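Section 4. Getting to Know the Inside of Your Tower

Clulach Home Refurbisher's Guide
Revised November 5, 2018
Written by Müzeyyen Kozan

If you finished Section 3, the side panel is off and you're ready for the fun part. An old office tower is a wonderful thing to learn on. There's room for your hands, the parts are big, and most of them come out with a latch or a couple of screws. Take your time in this section! You won't be removing anything major yet.

What you need

A Phillips screwdriver, size 2
A soft brush, 1 inch wide or so
A can of compressed air
An anti-static wrist strap (the one in the Tidel starter kit is fine)
A small dish for screws
Pencil and paper

CAUTION: The power cord must be out of the wall and out of the computer before you reach inside. Never open the power supply itself. It can hold a dangerous charge long after it has been unplugged.

4.1 Setting the tower down

1. Clear a space big enough for the tower and your tools, with a good light overhead.
2. Lay the tower on its side with the open side facing up.
3. Press the power button once and hold it for 3 seconds. This drains what's left on the board.
4. Clip the wrist strap to bare metal on the chassis. Paint and plastic won't do.

NOTE: On a slatted bench, put the screw dish down first. Small screws love a groove.

4.2 Finding your way around

5. Start with the motherboard, the big green board. Everything else in the case connects back to it one way or another, so it makes a great home base.
6. Find the drive cage. Look for silver metal with lots of perforations.
7. Follow the colored power wires with your eyes only. Yellow carries 12 volts, red carries 5 and orange carries 3.3.
8. Sketch what you see. A rough box for each part is plenty, with a line for each cable. You'll be so glad of this sketch in Section 6.

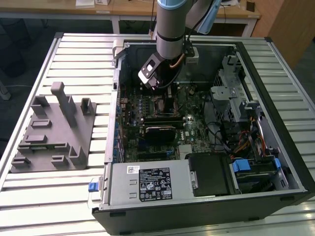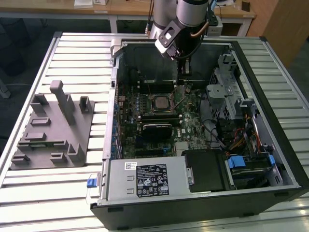
4.3 Dusting

9. Brush loose dust toward the open edge of the case, working from the top down. Go lightly over the capacitors (the little cylinders standing up from the board).
10. Hold each fan still with a fingertip and give it short bursts of air. Letting a fan spin freely under compressed air can wear out its bearing.
11. Keep the can upright. Tipped over, it sprays cold liquid, and you don't want that on a circuit board.
12. Brush out the perforated metal last. It holds more fluff than you'd believe.

CAUTION: Don't use a household vacuum inside the case. The nozzle can build up static.

4.4 Checking the connections

13. Press gently on each power and data plug to feel whether it is seated. If one is loose, push it straight in, holding the plug and leaving the wires alone.
14. Look along the memory slots. The clips at the ends of a filled slot should be closed.
15. If your model has colored release tabs or latches, find them all now and mark them on your sketch. Don't open them yet.
16. Tuck stray cables away from the fan blades.

NOTE: Some plugs have a tiny locking tab on one side. Squeeze it before pulling, or you'll be tugging all afternoon.

Once the connections check out, leave the panel off and the power cord unplugged. Section 5 covers taking out the memory and putting it back, and it's a great first repair. Have your Lasmont parts tray handy.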